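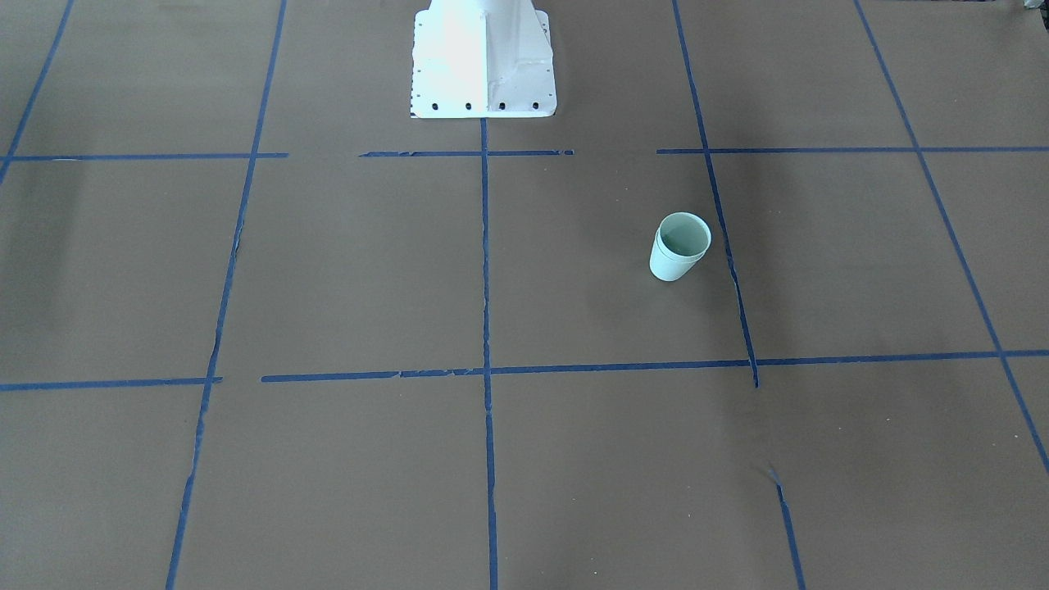 Figure 4.1. Taped work surface with robot pedestal and one cup, view toward the base.

Unit 4: Marking out and maintaining a tabletop manipulation cell
Course notes, Robotics Laboratory Practice, Lirnton
Prepared by Senga Leckie; revised in February with corrections from Torben Kettler

4.1 Scope

These notes cover the floor or bench area within reach of a fixed-base arm: how it is covered, how it is marked, where objects may be placed, and what is written down. Guarding, stop circuits and speed limits are treated in Unit 3 and are not repeated. The rules below are house rules for this course. They do not replace a risk assessment or the arm manufacturer's manual, and where they conflict with either, the stricter requirement applies.

4.2 Terms

Base: the pedestal and its base plate.
Center line: the line on the work surface that extends the middle of the base forward. In Figure 4.1 it is the tape strip starting just under the front edge of the plate.
Cell: one rectangle of the grid, bounded by tape.
Row: cells at the same distance from the base. Rows are numbered outward, starting with the row in which the base stands. The cup in Figure 4.1 is therefore in row 2.
Datum: the point where the center line meets the front edge of the base plate. All measurements start here.

Left and right are always given as seen by a person facing the base. Fabian Steiner's older worksheets use the robot's own left and right. Convert them before use.

4.3 Covering

4.3.1 Use plain matte paper in a color that contrasts with the test objects. Brown kraft is the default.
4.3.2 Lay the paper flat and fix the outer edges first. Smooth from the base outward.
4.3.3 A crease is acceptable if an object placed across it does not rock. Check with the lightest object in the set. If it rocks, replace the sheet or exclude the cell.
4.3.4 Paper is not a structural layer. The base is never clamped down on top of a sheet without the approval of the cell supervisor, who also checks the fasteners at the plate.

4.4 Marking

4.4.1 Lay the center line first, from the datum, using a straightedge.
4.4.2 Lay the first cross line square to the center line, just in front of the plate. Check squareness by comparing the two diagonals of a cell. They may differ by no more than 2 mm.
4.4.3 The standard cell on the Pramberg benches is 500 mm wide. Other widths are allowed if stated on the cell sheet.
4.4.4 Tape lines may be interrupted. A line made of several pieces is valid as long as the pieces are collinear and every cell can still be identified without doubt. Gaps are visible in both cross lines in Figure 4.1, and the grid remains readable.
4.4.5 Torn or frayed tape is a maintenance item. Replace a piece when its edge can no longer be located to within 2 mm, or when any part has lifted enough to catch a fingertip or an object.
4.4.6 Measure to the edge of the tape nearer the datum, never to its middle. The long lines appear to converge in a perspective view such as Figure 4.1, so distances are taken on the surface with a rule and not scaled from a photograph.

4.5 Placing objects

4.5.1 One object per cell unless the task sheet says otherwise.
4.5.2 The footprint of the object stays inside the cell. It may stand close to a line – the cup in the figure stands near two – but may not rest on tape, because the added thickness tilts light objects.
4.5.3 Open containers are placed upright with the rim up, unless orientation is the variable under test.
4.5.4 Tools, rules and spare tape are removed from all rows before motion is enabled.
4.5.5 The person placing the object keeps hold of the enabling device or has the arm locked out. Handing the device to a partner while reaching in is not permitted.

4.6 Records

Each session has one cell sheet, filed in Pastport under the bench number. Enter the row, the side, the object, and the condition of paper and tape. Positions are recorded to the nearest 10 mm. Uwe Lammers checks the sheets at the end of each lab block and returns incomplete ones.

Re-check the grid after any of the following: a collision, a change of base, a new sheet of paper, or roughly 90 placements.

4.7 Preparation for the next lab

Read the cell sheet template and bring a steel rule. Groups on the Manalo bench should see Bernd Hinrichs about the cell width before laying tape.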